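Travel Talk > Packing and Gear > How many chargers do you really bring?

marmalade_jo
Posted 06/12/2025
Hi all! My sister and I are off to Lutbridge in March for two weeks, our first big trip since her knee surgery, and we've been squabbling (lovingly) about chargers. She wants one for every gadget. I say two between us and take turns overnight. The guesthouse, the Kerekes, told me there are 4 outlets in the room, but one is behind the wardrobe. I've got a pink one I'm fond of, so that's coming no matter what.

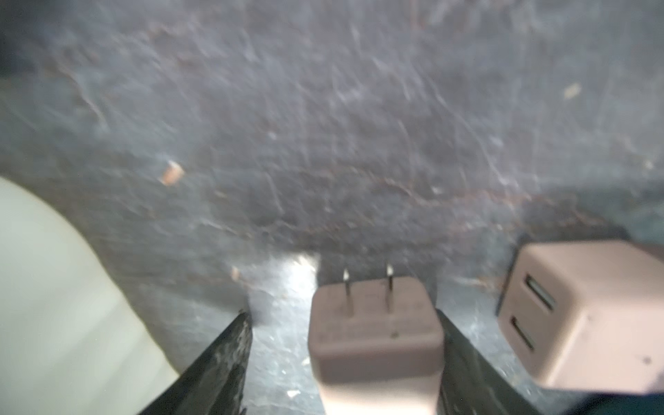 Reply #1
Teguh Pasaribu
Take turns? Oh, I admire your optimism! My wife and I tried that in Rorbridge and by the second morning her phone was dead and I was buying breakfast as an apology. One each, plus a spare. They weigh next to nothing, and you'll be glad of it when somebody leaves theirs in the wall at checkout (me, more than once).

Reply #2
slowtrain502
Have to disagree with Teguh, with affection. Spares breed. I came home from Estedano with more plugs than I left with and still couldn't tell you whose they were. Mine all live in a tub by the door these days and I take one out when I pack.

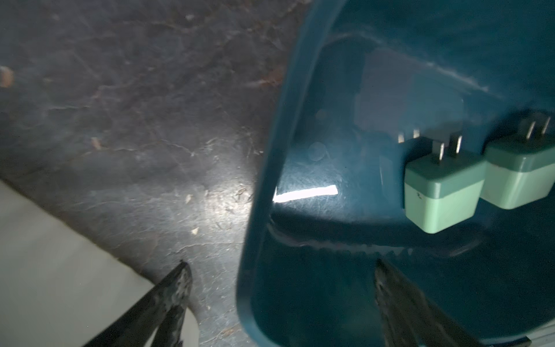
The other thing I'd say, Jo, is ask the guesthouse about that wardrobe. Ours was happy to shift a bed for us when we asked nicely before we arrived, and they lent us a reading lamp too.

Reply #3
Teguh Pasaribu
Fair enough on the breeding, slowtrain, but a tub by the door is how I end up at the station with none at all! Jo, whatever you settle on, check the prongs before you go. I bent a set in my suitcase once and paid 60 for a replacement at the airport, which still stings.

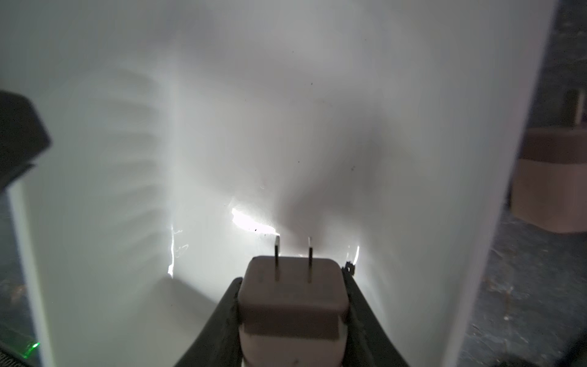

I keep them in a rolled-up sock now, down the side of the bag, and my wife has stopped laughing about it.

Reply #4
marmalade_jo
You're both lovely. Sister has read all this and says Teguh wins, so it's one each and a spare. I'm emailing about the wardrobe tonight.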